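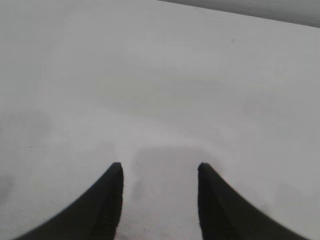
Item 2: gripper open over the bench, wrist view.

Serra cell, fault review, 26 Feb 2022
In attendance: I. Tedesco (chair), F. Donati, G. Cirillo, L. Caruso (minutes)
Apologies: G. Sorrentino, who was owed an hour off and took it.

1. Previous minutes
Agreed, after Donati had the word "catastrophe" changed to "stoppage".

2. Dropped parts on the Osari arm
Cirillo reported 18 drops in a run of 200 cycles. In each case the log says the part was gripped, carried and placed. The log is very pleased with itself. Cirillo traced the false "gripped" signal to the close command, which reports success when sent and does not wait for the fingers to arrive.

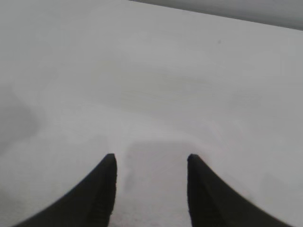
Tedesco asked how long this had been so. Caruso believed since the June update. There was a pause, which is minuted at the chair's request.

3. Restart after guard opening
At cycle 109 the arm moved when the guard was shut, with no reset pressed. Donati's hand was clear by then, though his sandwich was not. Tedesco ruled that this is a safety matter and the sandwich is not. The cell stays locked off until the reset circuit has been checked by Favgate.

4. Actions
Cirillo: rewrite the grip check to read finger position.
Donati: call Favgate; eat elsewhere.
Sorrentino: send the logs to Dindel (assigned in absence).

Next meeting when Favgate have been.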